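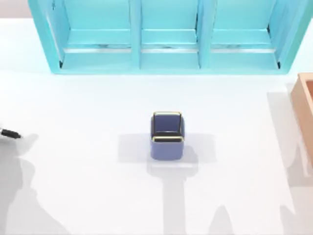

Zuzana Kadlec

Questions we get about recording examples in the simulator

Welcome! If you've landed on this page you have probably just been given a login for Clikimine and a list of tasks, and you're wondering what you've signed up for. I've been answering the same emails for a good while now, so I finally sat down and put the answers in one place. Please write anyway if yours is missing - I do like hearing from people.

What am I being asked to do?

You drive two robot arms through a small job on a simulated table, and we save everything the arms did along with what the cameras saw. One saved run is one example, which we call an episode. The learning system then studies a big pile of them and tries to do the job by itself. In the Oravec set the table has a turquoise shelf unit at the back, a wooden box off to the right and a little blue-violet container out in the open, and most of our newer people start there.

How many episodes do you need from me?

We ask for 200 per task, in sittings of 25. Please don't do more than 2 sittings in a day, even if you're enjoying yourself. Hands get tired, and tired hands make jerky recordings, and I'm the one who has to look through them afterward!

How many do you have so far?

The Oravec set stood at 2,941 accepted episodes when I last updated this page, on 9 May 2020.

Should I do the job the same way every time?

No, and I'm glad when people ask. Keep the goal the same, but let your path wander the way it naturally would. Come in from the left on one run and a bit higher on the next. If all your runs look alike, the system learns that one path very nicely and then gets lost the moment the container starts a few inches away from its usual spot.

I fumbled and then fixed it. Do I throw that one out?

Please keep it, and tick the "recovered" box when you save. Kanokwan Bunnag, who trains the models, is always asking me for more of these. What we can't use is a run where you let go of the controls and wandered off for a cup of tea with the recording still going (it happens more than you'd think, and I've done it myself).

Why does the picture go so close to the shelf?

You're looking through a close camera, and it takes a little getting used to. You'll often have just a slice of the shelf, a corner of the box and the tip of one finger to go by. Switch to the overhead view whenever you feel lost. Switching doesn't spoil the episode, as all the views are saved no matter which one is on your screen.
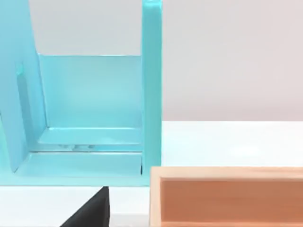 Close view of the shelf unit, with a gripper fingertip at the bottom and the wooden box at right.

Do the shadows matter?

They do. The arms throw big gray shadows over the white tabletop, and the system has to learn to look past them. Leave the lighting as you find it, please. Matúš Šindelář changes it between batches on purpose.

My screen froze halfway through. What now?

Close the window, log back in and start that episode over. The unfinished one goes into a holding folder, and Matúš clears it out when he gets a chance. You don't have to report it unless it freezes twice in the same sitting, in which case send him the task name and the episode number.

Can I see how the trained system does?

Yes! Kanokwan puts up new clips after each round of training, and you'll find them under "Results" once you've logged in. The next round is planned for September.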